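Equipment planning board – Budgets and purchasing

Budget lines for a two-arm dishwashing station
Posted by Sison Test Kitchen, 28/09/2024

Our department has been asked to submit an equipment plan for a two-arm robotic station that will handle plates, bowls and utensils at a single-basin sink. The plan must be filed in December and must cover the first full year of operation. The arms themselves are easy to price, as the supplier has given us a written quotation. The remaining costs are where we would appreciate guidance.

At present the draft contains four lines: the two arms with their grippers, a support contract, replacement finger pads, and general electrical work. We have entered $610 for the pads and $726 for the electrical work. Both figures were carried over from an earlier request for a dry sorting bench, and our finance office has asked us to justify them again for a location next to water.

We would also like to know whether it is customary to list the counter, sink and cabinets as part of the station or as part of the building. The kitchen fittings are of an ordinary domestic type and were not purchased for this purpose. Our internal rules treat the two categories very differently with regard to approval and depreciation.

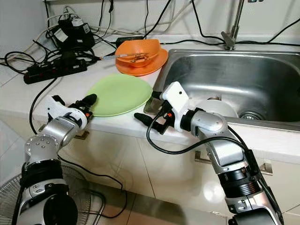
Stilter Facilities Desk
We went through a similar exercise last year, and the following may be of use.

Fittings that would remain in place if the arms were removed should be listed under the building. Fittings that would have no use without the arms belong to the station. Under that rule your counter, sink and cabinets are building items. Mounts, stands, control cabinets, dedicated power supplies and cable covers are station items, and they should each have their own line. Our auditors returned the first version of our plan for one reason only, namely that the mounts had been folded into the price of the arms.

Electrical work should be divided in two. The first part is the permanent supply, meaning outlets, circuit protection near water and any changes to the wall. This part requires a quotation from a licensed electrician who has visited the room. The second part is the equipment side: adapters, strips, cable runs and somewhere dry and raised to keep them. Your $726 may be enough for the second part. It should not be expected to pay for both. Please do not carry a figure over from a dry location without a site visit – the requirements near a sink are different, and the inspector will ask.

Please also include the cost of dishes. We allowed $200 for plates, bowls and utensils in the first year and did not exceed it. Buy several of the same model at the start, as a change of supplier halfway through the year can mean repeating your acceptance tests.

Vekillow
Ask for a discount on the second arm. We got one. No idea about the rest, our station is used for packing boxes and there is no water near it.

Sison Test Kitchen
Thank you for both replies. We will separate the mounts from the arms and request a site visit before filing. The cable question has been passed to our safety office together with the view below, which is taken from the gripper side.

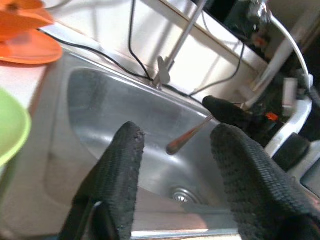 The estimate for finger pads remains the least certain part of our plan. The supplier's price list is clear enough, but it gives no service life for pads used near a sink. We had assumed one replacement during the year. Looking at the edge of the fingertips, where the textured covering is slightly frayed, we are inclined to budget for more frequent replacement. The cords along the wall behind the faucet will be entered as a separate item for rerouting. If any member has kept a record of pad replacement over a full year, we would be grateful to learn how the line was calculated.

Grodine Shared Services
For consumables we recommend that you avoid a calendar estimate and work from recorded cycles. Count one cycle each time a gripper closes on an item. We inspect the pads every 200 cycles and write down the condition of each finger separately, as left and right do not always wear at the same rate. After a month of ordinary use you will have a replacement rate that a finance office can check.

Until then, enter your $610 as a provisional amount and state in the notes that it will be revised. Most reviewers will accept a provisional line if the method for revising it is written out. They are less willing to accept a firm number with no source.

Two further points. Ask the supplier in writing whether the pads and the grippers are rated for splashing, and attach the answer to the plan. Ask also whether the support contract covers damage from water. Ours did not, and the extension had to be bought later from a different budget, which took a second round of approval.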